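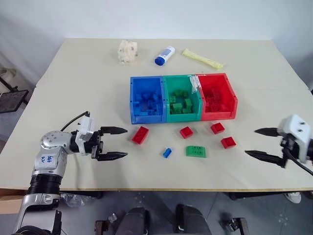

Plerkosstead Robotics Club, Bench Robots

Setting up the two-armed robot for brick sorting

I get asked how to do this nearly every Friday, usually by someone with one hand already on the power switch, so I've finally typed it up. It covers getting the robot from parked to ready for the brick job (blue, green and red bins, matching bricks), plus the bits of looking after it that go with that. Allow yourself 24 minutes the first time. I'm down to 16 now, but I've done it a lot!

Before you switch on

Go over the cables first. Each gripper has a black one, and it needs enough slack to let the wrist turn all the way without tugging. Hold the arm by the silver link, never by the fingers, and turn the wrist slowly by hand to both ends of its travel. If the cable goes tight, feed a bit more through from below. If it droops so much that it could sweep bricks off the table, take some back.

Then the fingers. Wiggle each one. A tiny bit of play is fine, a click isn't. The screws to check are the ones at the linkage, between the white housing and the fingers, and they want nipping up with the small hex driver, not the big one. Osamu used the big one in December and we had to drill the screw out, which took up a whole evening and most of a packet of biscuits.

Wipe the fingertips with a dry cloth. I used to use the spray cleaner until Teresa Szulc pointed out how slippery it left them (she was right, I'd been blaming the software for weeks).

Placing the bins

Push the three bins together so they touch, blue on the left, green in the middle, red on the right, as the robot sees it. Open fronts face the robot. Square them up by eye, then run the bin check in Semier, which is the control program on the bench laptop. It puts a number out of 49 in the top corner. Anything over 29 and you can carry on. Under that, nudge the row a finger's width and try again, and if it still sulks, look at the lighting before you start shoving bins all over the place.

Fill them with their own colours to start with. Then put a few loose bricks on the table between the bins and the arms. Mix the sizes up, and turn some at an angle, otherwise you're only testing the easy ones.

Zeroing the grippers

1. Switch on at the base and wait for both arms to settle. Hands off the table while they do.
2. In Semier, open Hands, then Zero. Do the left first.
3. The fingers should open fully and stop. If they judder at the end, stop, go back to the screws.
4. Do the right.
5. Save it. I mean it, press Save, it doesn't do it for you.

The first pick

Run one brick with one arm, at slow speed, before you let both arms loose. I like to start the right arm on a small brick and leave the left one waiting open where I can keep an eye on it. You're watching for the fingers meeting the brick on both sides together. If one side touches first the brick gets pushed along, and you'll want to go back and zero that hand again.
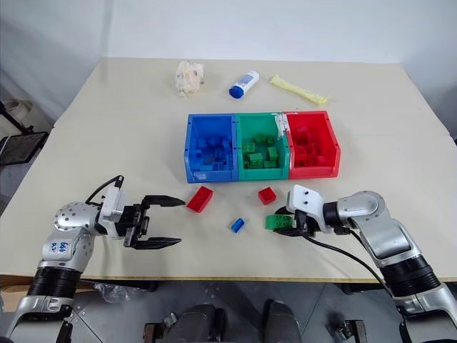

Right gripper closed on a green brick, left gripper open.

Have a look at the height too. You want the fingertips just clear of the table. If they scrape, raise the table offset by one step and repeat. Please don't raise it by five steps because you're in a hurry, you'll be picking up air for the rest of the night.

Big flat bricks are the fussy ones. Grip force of 16 suits most things, and I go up to 24 for the flat ones. More than that and they ping out sideways (I found one in my hood once).

When it misbehaves

One arm keeps stopping halfway: nearly always the cable catching. Power off, go round the whole run with your fingers.

It goes for the wrong colour: redo the colour page in Semier with the room lights as they'll be for the run. Blinds count.

A gripper won't close all the way: check for something caught in the linkage, then zero it again. Still no good, leave a note on the Jillance sheet by the door and Genji will have a look at it. Don't take the housing off yourself.

Packing up

Park both arms from the menu, wait for the beep, then switch off at the base. Bricks back in their own bins please. Spare finger screws are in the drawer marked Yokoyama, and if you take the last two, tell me or Sachiko so we can order more.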